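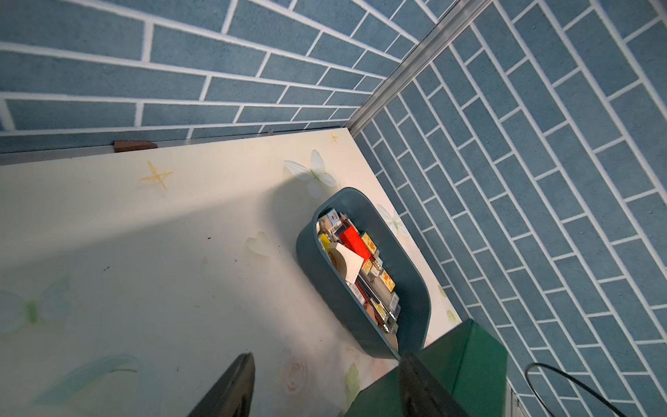 Hideaki Matsuda has looked after the arm at Hendano for seven years, and he still talks to it a little in the mornings (Rin Hamada, who shares the bench with him, swears it's more than a little). "You start with the fingers," he told me, pouring us both more tea. "Wipe them, open them, close them, look at the tips. Then the cable, always the cable, because it wants to wander."

Every 600 hours the gripper comes off and the screws get a fresh check. Last November one had worked loose, and he spent a whole afternoon chasing a wobble through the software before he thought to reach for a wrench! "Rin found it," he admitted. "She brings it up at lunch."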